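The plastic cup that refuses to be thrown away

Posted May 25, 2023

Every few years somebody tries to sell us a better tumbler. It will be lighter than glass, kinder than paper, and it will last long enough to make you feel good about the price. I have owned a good many of these. Most of them live at the back of the cupboard above the kettle, one inside the other, and come out when the dishwasher is full or when there are more people in the garden than we have proper glasses for.

This spring's version is the reusable plastic tumbler, see-through and faintly smoky, sold in stacks by firms such as Melow and Jedgate. The pitch runs like this. Stop buying throwaway cups, buy a set of these, keep them for ever. Jedgate's leaflet says its tumbler will stand up to 3,000 washes. I did the sum on the back of the leaflet. At one wash a day that takes you past eight years, and I would like to meet the household that still has all its tumblers after eight years. Ours go missing at picnics. They go off to the shed holding paintbrushes.

So I bought a set from each and used nothing else for 17 days. Tea excepted. I am not a monster, and neither packet was very clear on boiling water.

The first thing to say is that they are perfectly all right. Water tastes of water. Squash tastes of squash. Orange juice left overnight had a slight whiff to it the next morning, but then it does in glass as well if you are as slow to wash up as I am. The Melow has a thicker lip, and I found myself reaching for the Jedgate instead, although it is the one that marks more easily. By the end of the first week it had a ring of fine scratches near the base from being pushed in and out of the stack.

The stacking is where I begin to lose patience. Both firms make a great deal of it. A stack takes up hardly any room, which is true, and it is also true of every plastic cup made since my childhood. What the packets leave out is that two damp tumblers pushed together will grip like a married couple on an icy pavement. I got one pair apart with warm water on the outside and a lot of twisting. Another pair spent the night on the draining board, still joined.

Then there is the weight. A light cup is a lovely thing in a rucksack and a nuisance on a garden table. An empty tumbler went over in the first breath of wind, and a half-full one followed it when I put a plate down too close. Glass stays where you leave it. It also breaks, I grant you, and anyone with small children on a tiled floor can stop reading and go and buy the plastic.

Grip matters more than I had expected. Smooth sides and wet hands do not get on, and you tend to squeeze harder than you need to, at which point the sides give a little and the drink comes up to meet you.
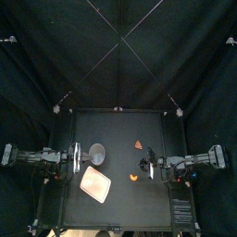
Cao, which sells a ribbed version at a higher price, says the ribs solve this. They help. They also hold on to the pulp from the juice, so you need a brush for the inside, and the brush is sold separately.

What about the greener side of it? I would be careful here. A cup that is used for years must be better than one used for ten minutes, and I don't know anybody who would argue. The trouble is that most of us are not choosing between those two. At home, I was never drinking out of throwaway cups in the first place. I was drinking out of glasses, bought long ago and still going strong, and a new set of plastic on top of those is simply more plastic. A set of tumblers makes sense in a caravan, by a paddling pool or in a village hall. The hall at Trallcombe has 80 of them in crates under the stage, and they come out for every summer fair and go back again in the evening. I have drunk bad wine from them and had no complaints about the cup.

For the kitchen at home I remain unmoved. If you have glasses, use them. If you want a few plastic ones for the garden, look at the back of your own cupboard before you look in the shop, as there are probably some in there already. I found 2 that I had forgotten buying, both older than the leaflet's promises, both scratched to a sort of fog. They held water. I have put one by the bathroom basin and the other has gone to the shed.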